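The Lillgate Letter
Last updated 10/4/19

On letting the garden go to bed untidy

When we first moved out to Lillgate I treated October as the month of the big cleanup. I had grown up watching my grandfather cut everything down to the ground after the first frost, rake the beds until they looked like a swept floor, and burn what he could get away with burning. It seemed to me that this was simply what a grown person did in the fall, the way you drain the hoses and bring in the porch chairs. So for years I did the same, and by the first week of November there was nothing out back but brown dirt and a very sore gardener.

I have slowly talked myself out of most of it, and since several of you wrote in after the last issue to ask what I cut and what I leave, I thought I would go through it properly (as properly as I go through anything, you know me by now).

The coneflowers stay. So do the sedums, the black-eyed Susans and every one of the grasses. The finches start on the coneflower heads before they are even fully dry, and on a cold morning with a bit of frost on them the sedums are the best thing in the yard. The asters I leave standing too, though they do flop, and if you have a path running past them you may want to tie them up with a bit of twine or take off the front row. I take off the front row.

The peonies I cut. I cut them low and I put the leaves in the trash, not in the compost, and I do the same with the phlox if it has had mildew, which this year it certainly has. Tomatoes come out, roots and all. Beans I snip at the soil and leave the roots where they are. Hostas turn to mush all by themselves and can be lifted off in the spring with two fingers, so please don't spend an afternoon on them the way I used to.

Leaves are the thing I get the most letters about. We have 2 big maples, and they drop everything within the same ten days or so. I run the mower over whatever is on the grass and leave it there, and the rest gets raked straight onto the beds, a few inches deep, but pulled back from the crowns of anything that hates wet feet. Lavender hates wet feet. I have lost more lavender to kindness than to cold, and I'm told by people up at Enwood, where it gets a good deal colder than it does here, that theirs comes through just fine on a gravel slope with no help at all.

Then there are the bulbs! I know, I know, I said last year that I was finished with bulbs. But the Haugland nursery had its fall sale and I came home with 35 alliums and a sack of little species tulips, and I am going to tuck them in between the grasses, where the leaves will hide the allium foliage when it goes yellow in June. Plant them deeper than you think you should. If squirrels are a trouble with you, a piece of chicken wire laid flat over the top and covered with soil does the trick, and the tulips come up through it without any fuss.

A word about tools while I'm at it. I put mine away clean exactly once, in the fall, and it makes such a difference that I wonder every spring why I don't do it more often. Wipe the blades, go over them with a rag and a little oil, and rub the handles down with linseed if they feel rough – then hang that rag outdoors to dry, flat and on its own, and don't leave it in a heap in the shed.

One more thing. The seed swap at Dinach is on again this month, and if you have hollyhock or sweet pea seed to spare, I would dearly love some. Mine were eaten. Bring envelopes, and write the color on them if you remember it, but bring them even if you don't. I have had some very happy surprises out of envelopes marked "pink, maybe."

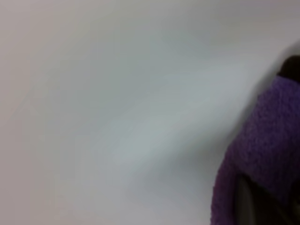 Comments

marigoldmama: Thank you for the hosta advice. I did mine last weekend, of course, and my back is still not speaking to me.

oldfence: Do you leave Joe Pye weed up as well? Mine is taller than the shed and leaning on it.

thirdhoe: I leave mine until March and then chop it into short lengths for mulch. Works well on clay.

We use cookies to remember your settings. By continuing to read you agree to our use of cookies.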